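Opinion > Startups > Founders and Funding

June
By Estíbaliz Palacios

The best thing a young company can do with its first customers is stay small with them

I have been going to pitch evenings for long enough that I can usually tell by the second slide which kind of company I am looking at. There is the kind that has a product and would like to talk about it, and there is the kind that has a market (always enormous, always shown as a circle with a smaller circle inside) and would like to talk about that. I have a soft spot for the first kind, and I want to spend a little of your time today on why I think investors should too.

Take Tistutix, which makes scheduling software for small repair shops. When Nuria Miranda and her brother Demetrio started it, they had 4 customers, and they kept to those 4 for the better part of a year. I remember thinking this was a terrible idea! I told Nuria so over a very long lunch, and she let me finish, and then she told me how one of the shops had asked for a way to mark a job as "waiting on the owner to make up his mind." It's the most used button in the program now. You don't get a button like that from a market study, you get it from sitting in somebody's back office while the phone rings.

Last I heard they were up to 362 shops, with 23 people on the payroll, and they have raised money exactly once. Compare that with Plalero, which I also liked and wrote kindly about in these pages, so I carry some of the blame. Plalero raised a big round before it had a paying customer, hired very fast, and then spent two years building what its investors imagined a warehouse manager might want. Some of the people there were wonderful. Lajos Nyitrai, who ran their engineering side, told me later that he had never once spoken with a warehouse manager until the month they closed the doors, and I have thought about that sentence a great deal.

Now, I know the answer to all this, because Rosalía Campos gives it to me every time we meet, and she has put her own savings into more companies than I will ever write about. Her answer is that some ideas need a lot of money early. You can't build a drug or a satellite with four friendly customers and a borrowed desk. She's right, and I wouldn't argue with her over those. But most of what I see on pitch evenings is software for people who book things, bill things or keep lists of things, and for that sort of company the early money mostly buys distance from the person who'll be using it.
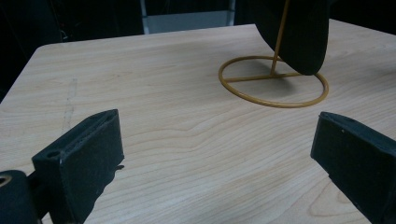
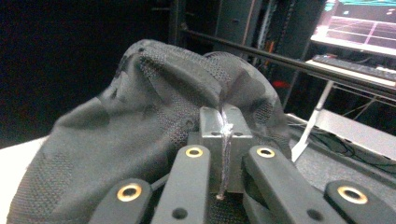 The investors I admire most have understood this for years. They write a smaller check, they ask to meet a customer before they ask for a forecast, and they don't mind hearing that the number of customers is the same as it was last quarter if the founder can tell them what each one complained about. Grasso, the little fund that backed Tistutix, works this way, and I wish there were ten more like it. I'm told Fliltent, which had 300 names on a waiting list and a term sheet on the table, recently decided to let in only a handful of them and put off the money until fall. I have no idea whether it will work out for them. I do know I'd like to have lunch with whoever made that decision, and this time I'll try to let them talk first.

Contact the opinion desk | Copyright, all rights reserved | Back to top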